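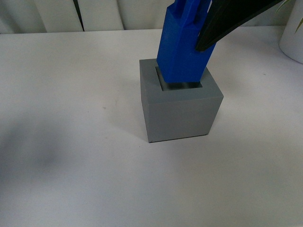 Figure 3. Insertion task at the bench: blue block part-way into the opening of the grey box, gripper finger against its right side.

Reading time: 8 min
Print this page | E-mail this page

4.2 Rules for recording and reporting insertion trials

The peg-and-box task is used in many laboratories, but the way a trial is scored differs from one to the next. At Flillstead we found that two operators working from the same written protocol disagreed most often over trials in which the block had entered the opening at an angle. Figure 3 shows a case of this kind. The lower end of the block is at the opening and the block leans to the right. One operator would call this contact, the other partial insertion. The first draft of the Lirel protocol did not say which was correct.

We therefore rewrote the scoring rules before the main series of 789 trials. A trial is now given one of four states: no contact, contact, partial insertion and full insertion. Partial insertion requires the whole of the lower edge of the block to be below the rim. If any part of that edge cannot be seen in the head view, the operator must check the second view before giving a score. Where neither view settles the matter, the lower state is entered and the trial is flagged. Flagged trials stay in the totals and are also listed separately.

The second group of rules concerns the bench. The box is placed by hand against a removable template, and the template is taken away before the arm is enabled. Nothing may be put down within 300 mm of the box during a run. Objects further away may stay on the table, provided they do not move between the first and last trial of a set. Vlad and the Majali group had asked for a completely clear table. We did not adopt this, as it slowed the changeover between sets and made no difference to the scores in our pilot work.

Lighting is left as found, but the blinds and lamps must not be altered within a set. A soft shadow on the table is acceptable. A hard shadow across the opening is not, and the set must be stopped and started again.

The third group covers the operator. One person runs the arm and a second person scores. The scorer does not see the commanded force or the planner output until the set is closed. Sets are limited to 32 trials, after which the two people change places. No one may reach over the table while the arm is enabled, including to free a jammed block. The arm is first disabled at the panel and the stop is then confirmed aloud by both people. This rule was broken twice in October, both times near the end of a long set, and the limit on set length was brought in as a result.

Force limits are written into the trial file and may not be edited at the bench. If a limit is reached, the arm holds for 600 ms and then backs off along its approach path. The trial is scored on the state at the moment the limit was reached. Earlier reports using the Navine controller scored the state after back-off, so their figures should not be set beside ours without correction.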